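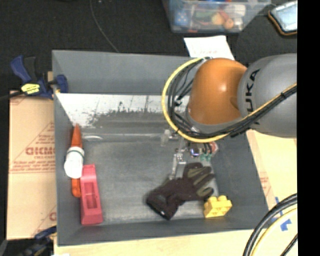 The Third Kiln

The clinker from Line 3 came out of the cooler at 7 in the evening with the wrong color. Damián Ibarra put a handful in a steel tray and carried it to the window of the shift lab. Good clinker from the Lamont works was dark gray, close to black, with a dull shine on the broken faces. These pieces had brown centers.

He wrote "brown cores, 3 of 7 pieces" in the log and added the time.

The Lamont works belonged to Sellasus, which had bought it from the founding family along with two quarries, a bag plant and a rail spur. Sellasus made lime, plaster and roofing tile in other states and had not owned a cement kiln before. It had kept the staff, repainted the silos and sent a binder of procedures. The binder had a tab for customer complaints and a tab for visitors' footwear. It had no tab for brown clinker.

Brown cores usually mean the burning zone is short of oxygen. The iron in the material is reduced and does not fully change back on the way through the cooler. The cement made from it sets fast and loses strength. The usual causes are too much fuel, too little air, or coarse fuel that falls out of the flame and burns on the bed. Ibarra had seen all of these in his years at the works, and he began with the air.

The oxygen reading at the kiln inlet was normal. He asked the control room to pull the trend for the whole day. It was a flat line with small teeth in it, as it should be.

"The analyzer was calibrated Thursday," said the operator. Her name was on the shift sheet as Control 2, and Ibarra, who had trained her, called her that on the radio out of habit.

"Who signed?"

"Rolix."

Rolix held the instrument contract. Its technicians came in a white van, worked quickly and left a sticker on everything they touched. Ibarra walked up the preheater tower to look at the sticker. The elevator was locked out for a rope inspection, so he took the stairs and stopped at the third landing to let his knees settle. Wind came through the grating. To the south he could see the quarry road and the lights of the crusher.

The sticker was in place and the date was right. The sample line ran from the probe through a heated hose to the cabinet. He put the back of his glove near the hose along its length. At the elbow behind the cabinet a fitting had been turned by hand and left that way. He held a strip of tissue to it. The tissue moved toward the joint and stayed.

The pump was drawing in outside air with the kiln gas. The reading in the control room was the oxygen in the kiln plus the oxygen over the parking lot.

He tightened the fitting with the wrench from his belt, a quarter turn and then a little more. He called down.

"What do you have now?"

"It's falling. Still falling." A pause. "It's under one percent."

"That's the real number. Cut the fuel a little and open the fan. Slowly."

"How long was it like that?"

"Since Thursday, I would think."

It was a question of tons after that. Line 3 was the smallest of the kilns, kept for oil-well cement and special orders, and its clinker went to a separate silo. On Friday the silo had been drawn down to fill an order for Lustolia, a maker of precast bridge beams. The beams were cast in the morning and stripped the next day. They needed early strength and they needed it every time. The order was 200 tons. A first lot of 50 had been ground, tested for fineness and loaded. The one-day cubes had passed by a narrow margin. The three-day cubes had not been broken yet.

Ibarra went down to the lab and looked at the one-day results again. A narrow pass was a pass. The binder was clear on this point. Under the tab for release of product, a lot that met the limit at one day could ship, and this one had shipped, on the signature of the day manager, on the noon train.

The plant manager answered on the second call. There were dinner noises behind him.

"Did it meet the spec?" he asked.

"At one day."

"So it met the spec."

"The clinker was burned short of air. I expect the later strengths to be low. I can't tell you how low until Monday."

"And you want me to call Lustolia on a weekend and say we expect something."

"I want you to tell them to hold the 50 tons in their silo and cast from the old stock. If the cubes are good, they lose nothing."

"We lose something," the manager said. "It's the first order under the new name." The dinner noises went away, as if he had stepped outside. "Put it in writing. Give me what you measured and leave out what you expect."

Ibarra sat down at the lab computer. He typed slowly, with two fingers, and he read each line before going on to the next.

Saturday, March 9, 2024. Line 3, Lamont. Leak found in inlet gas sample line, fitting behind cabinet. Leak closed. Oxygen reading fell to below one percent at unchanged fuel and fan settings. Clinker shows brown cores. Lot 1 for Lustolia was ground from clinker of the same period.

He looked at that for a while. All of it was measured. Then he added one more line, which was not, and put his full name under it.

I would not cast a bridge with it.

He sent it to the manager. He found the address of the Lustolia materials lab on the delivery sheet and put that in the copy line, and he sent it again.

The radio clicked. "Oxygen is two and a half," said Control 2. "Holding. Do you want a sample?"

"Give it an hour to come through the cooler."

He washed the steel tray and dried it. He set the seven pieces in a row on a paper towel, labeled the towel and locked it in the sample cabinet. The phone on the bench began to ring. He let it ring while he finished the entry in the log, and then he picked it up.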